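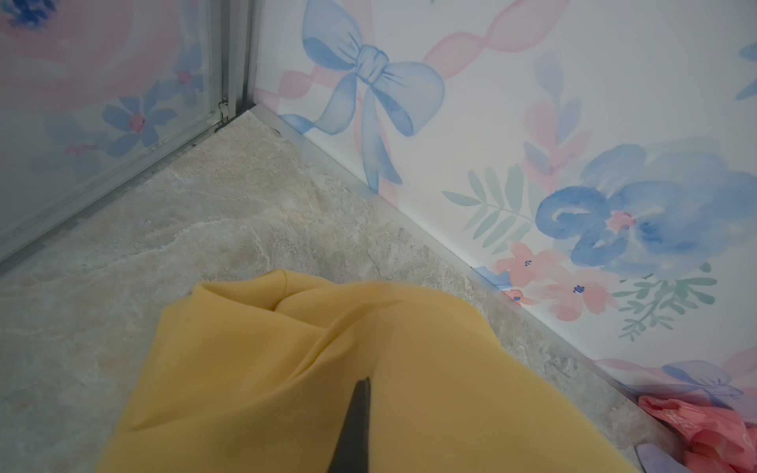 A neighbour asked over the fence whether the thing could do a fitted sheet yet, and whether I'd be rid of the laundry by May. I told her I'd settle for a T-shirt.

The Flosudeck two-arm folding bench sells for $3,949, plus freight, plus whatever you decide your patience is worth. For that you get the arms, the grippers, the wrist cameras and a manual translated with great confidence. You supply the bench, the power and the dirty work, including the washing and drying, which it regards as somebody else's department.

Set-up took me 7 hours. Amard, who make the grippers, assume you own a full set of metric hex keys and have never lost the small one. Calibration is dull but painless. Make a cuppa.

Flat items are its strong suit. Give it a tea towel laid out square and it makes a decent fold, corners near enough. My best tea towel took 4 minutes. A T-shirt spread out by hand, sleeves and all, came back as a parcel I'd happily put in a drawer, though by then I had done the hard part myself.

The trouble is the heap. Laundry comes out of the dryer in one, and finding the edge of a single garment among its mates is still beyond the standard software. It will grab two colours at once and fold them together with great tenderness.

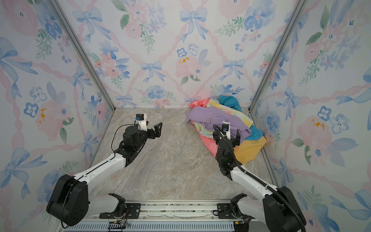
The paid Oei add-on is meant to fix this by lifting each piece clear before looking for a hem. It's better. I ran a mixed load of 46 items through it over a long afternoon and got a respectable stack of shirts, a few origami jumpers and a sock it put down and picked up until I took it away.

I also tried the cheaper Panden kit last winter. It was quieter and folded nothing, so the Flosudeck wins that one.

Pros: neat on towels, good cable quality, spare fingers included. Cons: price, pace, anything with a hood.

If you run a small shop folding the same flat item all day, it's worth asking for a demo. For a household, I'd hold on to the money and keep folding in front of the telly.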